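Rapport d'avancement n° 2 – Essais comparatifs de préhenseurs pour la préparation de commandes
Projet Pikham, remis le 7/7/19 à Marilou Dalisay, suivi des subventions, fonds Clumell
Rédaction : Maribeth Macapagal, atelier de manipulation, Kang

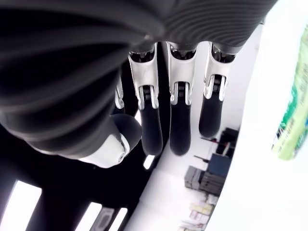 Fig. 1. La main à quatre doigts et pouce vue par la caméra de poignet : revêtement de paume nervuré, phalanges claires, extrémités noires. À droite, un emballage vert imprimé.

1. Objet du rapport

Le présent document couvre la période ouverte en avril, après la remise du premier rapport. Il porte sur le lot 2 de la convention, c'est-à-dire la comparaison entre la main articulée et la pince parallèle Lalletti sur des articles de petit commerce : sachets souples, boîtes en carton, étuis, papiers pliés. Le lot 1 (mise en place du poste et de la commande) est clos, à l'exception d'un point sur le câblage repris en section 5. Le lot 3 n'a pas commencé.

La question posée par Clumell au départ était de savoir si une main à plusieurs doigts justifie son prix et son entretien face à une pince simple, pour des articles dont la forme n'est pas connue à l'avance. Nous n'y répondons que partiellement à ce stade. Les résultats ci-dessous concernent les sachets et les boîtes. Les étuis n'ont été essayés qu'avec la pince.

2. Montage

Les deux préhenseurs sont montés tour à tour sur le même bras, avec la même bride. Le changement demande un démontage complet du faisceau côté main, opération longue que nous avons cessé de faire plus d'une fois par campagne. Les essais sont donc groupés par préhenseur et non alternés article par article comme le prévoyait le protocole initial. Cette modification a été signalée à Mme Dalisay par courrier et acceptée.

La caméra est fixée au poignet et regarde vers les doigts. Le choix avait été discuté au lot 1 : une caméra extérieure donne une meilleure vue du plan de travail mais perd l'article dès que la main descend. Avec la vue de poignet, on voit bien les extrémités des doigts et leur position par rapport aux articles. En contrepartie, la paume et son revêtement prennent une grande part de l'image, et le doigt le plus à gauche est en grande partie masqué. Les fonds blancs posent une difficulté supplémentaire, car ils saturent sous l'éclairage de l'atelier. Le texte des emballages n'est alors pas lisible, et la reconnaissance par étiquette a été abandonnée au profit d'une reconnaissance par couleur et par contour.

La pince Lalletti utilise la même caméra, avec une cale qui la recule légèrement. Les deux jeux d'images ne sont pas directement superposables. Un étalonnage séparé a été fait pour chacun.

3. Essais réalisés

La campagne compte 1122 prises enregistrées. Sur ce total, 600 ont été faites avec la main et 522 avec la pince. L'écart vient d'un arrêt de la pince en cours de campagne (voir section 5). Chaque prise comprend l'approche, la fermeture, la levée et la dépose dans un bac. Une prise est comptée comme réussie si l'article arrive dans le bac sans être lâché ni visiblement déformé. Le jugement sur la déformation est fait par l'opérateur et reste une source de dispersion. Nous avons fait relire 100 prises par une seconde personne ; les désaccords portent presque tous sur des boîtes légèrement écrasées dans un angle.

Sachets souples. La main est nettement meilleure. Les doigts descendent de part et d'autre et le pouce vient plaquer le sachet contre eux, ce qui tolère une erreur de position que la pince ne tolère pas. La pince saisit correctement les sachets dont un bord est relevé, et échoue sur les sachets bien à plat. Nous avons essayé de la faire approcher en biais, avec un gain faible et un cycle plus long.

Boîtes en carton. L'avantage revient à la pince tant que la boîte est isolée et que sa largeur entre dans l'ouverture. La main y arrive aussi mais plus lentement, et il lui arrive de faire pivoter la boîte au moment de la fermeture, un doigt touchant avant les autres. Dès que les boîtes sont serrées les unes contre les autres, les deux préhenseurs baissent. La pince n'a plus la place d'insérer ses mors et la main accroche les voisines.

Papiers et articles empilés. Quelques prises seulement, hors protocole, pour préparer le lot 3. Nous ne donnons pas de résultat. L'impression de l'équipe est que la main prend souvent deux feuillets au lieu d'un, et que le réglage de l'effort ne suffit pas à corriger ce défaut.

4. Commande

Deux modes de commande ont été comparés sur la main. Dans le premier, tous les doigts reçoivent la même consigne de fermeture et s'arrêtent sur un seuil de courant. Dans le second, le pouce ferme en premier jusqu'à une position fixée et les doigts viennent ensuite. Le second mode réduit les rotations de boîtes et a été retenu pour la fin de la campagne. Les prises faites dans l'ancien mode sont conservées et marquées comme telles dans le relevé joint au dossier.

Le seuil de courant a été réglé à la main, article par article. C'est un point faible. Un utilisateur ne fera pas ce travail pour chaque nouvelle référence, et le lot 3 devra prévoir soit un seuil unique prudent, soit une recherche automatique sur les premières prises. Nous penchons pour le seuil unique, plus simple à expliquer et à vérifier.

5. Incidents et retards

La pince est restée arrêtée à la suite d'un défaut sur son connecteur d'alimentation. La pièce a été remplacée par une équivalente achetée sur le budget de petit matériel. Aucune demande complémentaire n'est faite à ce titre.

Côté main, les extrémités noires ont été nettoyées à chaque début de session à partir du milieu de la campagne. Avant cela, nous notions une baisse d'adhérence en fin de session sur les sachets. Le nettoyage a été ajouté à la fiche de poste. Un jeu est apparu sur une articulation et a été repris par resserrage ; il est surveillé.

Le câblage de la main, point resté ouvert au lot 1, n'est toujours pas satisfaisant. Le faisceau tire lorsque le poignet tourne au-delà d'une certaine position, et nous avons limité la rotation par logiciel. Certaines orientations d'approche sont donc exclues pour la main alors qu'elles restent permises à la pince. Il faut en tenir compte à la lecture des résultats sur les boîtes.

Le retard cumulé sur le lot 2 est de deux semaines. Il ne remet pas en cause la date de fin de la convention si le lot 3 démarre sans attendre la reprise des étuis.

6. Dépenses

Les dépenses de la période restent dans l'enveloppe prévue. Le poste « articles d'essai » est plus consommé qu'attendu, les sachets et les boîtes devant être remplacés souvent. Nous demandons l'autorisation de virer 600 euros du poste « déplacements », peu utilisé, vers ce poste. Le tableau détaillé est transmis séparément par le service comptable.

7. Suite des travaux

Reprise du faisceau de la main, avec un passage par l'extérieur du poignet. Essais des étuis avec la main, dans le second mode de commande uniquement. Réduction de l'éclairage au-dessus du plan blanc, ou pose d'un fond mat si la première solution gêne les autres postes de l'atelier. Nouvelle série sur boîtes serrées avec les deux préhenseurs, dans des dispositions identiques relevées au gabarit.

Décisions attendues de Clumell : accord sur le virement indiqué en section 6 ; accord pour engager le lot 3 avant la clôture formelle du lot 2 ; avis sur le maintien des papiers dans la liste des articles, que nous proposons de retirer.

Annexes transmises : relevé des prises, fiche de poste modifiée, paramètres d'étalonnage des deux montages.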